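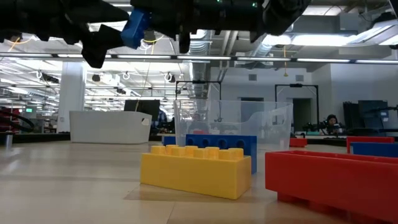
Hayley Crabtree has run the toy library in Esgate for long enough to know which boxes come back complete. The lending scheme has 378 families on its books and 2,500 items on the shelves, and she says the plainest things go out most. Big bricks are the best example, the jumbo yellow sort with two rows of four studs on top. "A two-year-old can get both hands round one," she says. "A six-year-old will still build a wall with them. I can't say that for much else we lend."

She started after her second child was born, with a cupboard in the Bellberg Road chapel and a notebook. Loans were free then. Now families pay a small yearly fee, and it covers rent and new stock.

Missing parts are the main headache. Jigsaws are the worst, followed by marble runs. "We used to charge for lost pieces," Crabtree says. "People just stopped coming back, so we dropped it in October." Returns have gone up - 273 in the last month of charging, 295 the month after. 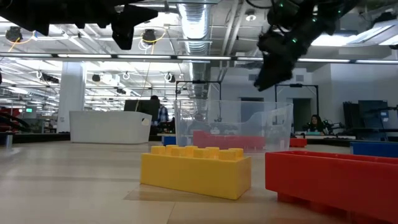

Cleaning takes up most of her evenings. Hard plastic goes in a sink of warm soapy water and is left on towels overnight. Soft toys were given up years ago. "I couldn't get them dry in winter," she says.

Her colleague Josué Lins mends what he can, mostly wheels and hinges. He would like a proper bench. Crabtree would like longer opening hours first, and they have been arguing about it since spring.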